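Filed under: Workshop notes / Dye bench

March, second page of the madder stuff

Right, writing this up while the pots are still on, otherwise I'll forget which jar is which and Arif will have to ring me at home again.

Started before 8 with the Trandavham fleece. It came in greasier than the last lot and I gave it two scours where one would normally do. First one at the usual heat with the plain soap, drained, let it cool in its own water (I know, I know, but it felted last time when I got impatient), then a second go with half the soap. Still a bit tacky at the tips. I've left those bits out and put them in the bag under the sink. If anyone wants them for stuffing, help yourself!

Mordant was alum, same as the February pots, in the big enamel pan with the chipped handle. Please don't use the other one, there's iron in it from Chathurika's greys and everything goes the colour of old tea. I've put tape on the lid. Wool went in wet, up slowly, held for an hour, left to sit over lunch.

Now the madder. We've got two bags on the shelf, the Hafstein one and the Drurus one, and I've been saying for ages that they don't behave the same, so today they got a pot each. Same weight of root, same water, same skeins from the same cone. Hafstein is the coarse chopped one, Drurus is nearly powder. Both soaked overnight in the lidded tubs by the window.

Put 900 g of wool through in total, split evenly. Kept both pots down low, and I mean really low, I sat there with the thermometer like a person watching a kettle. Drurus gave up its colour straight away, lovely strong orange in the first half hour and then it just sort of stopped. Hafstein did nothing much, nothing much, and then went properly red after I'd given up on it and gone to answer emails. So the difference is real, or it's real today anyway. Could be the grind. Could be the age of the root, the Drurus bag has been open since before Christmas.

Chathurika thinks it's the chalk. She put a pinch in hers at home and got a much bluer red off the same Drurus bag, and our tap water is softer than hers. Next time: Drurus with chalk, Drurus without, and leave Hafstein out of it. She's also asked whether we could strain the powder through something finer, because the skeins come out with grit in them and it drops all over the winding table. Old tights? I've got loads.

Rinsing took forever. Drurus skeins bled through almost 80 litres before I lost patience and hung them up pink-dripping over the bath. Hafstein ran clear by the third bucket. Write that on the jar label, it matters if we're doing stripes.

Other bits, in no order:

The Sutach order. They want the knitted samples in a flat rib as well as stocking stitch, in the dark grey, before they'll say yes to the red at all. The flat rib is done and I like it, it's got a lot more give than I expected and goes back to shape nicely after washing. I wouldn't go down another needle size, it starts to feel like cardboard. Arif wants to try it at 2,000 metres to the kilo, which seems thin to me for anything that's going to get rubbed, but he's got the cone already so let's see.
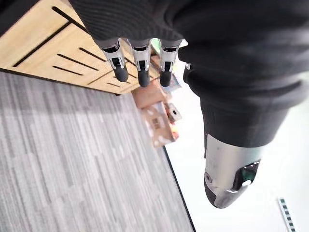

Dark charcoal rib, folds and creases, pulled round a hand.

Needles: the 3.25 circular has gone missing AGAIN. Check coat pockets.

pH strips are nearly finished, I've used the last but a few on the rinse water. Both pots came out close enough to the tap that I stopped bothering.

Exhaust baths: I've kept both. Hafstein is in the white bucket with the blue lid, Drurus in the one with no lid and a plate on top. There's a decent peach left in either of them, I'd guess, so if Chathurika wants to throw some silk in tomorrow she should go ahead. They'll start to smell by the end of the week.

Light test - cut a strip from each skein, half under card, taped up on the south window next to the weld ones. Don't move them to clean the glass, Arif!

Still to do: weigh the dry skeins, label the jars, order alum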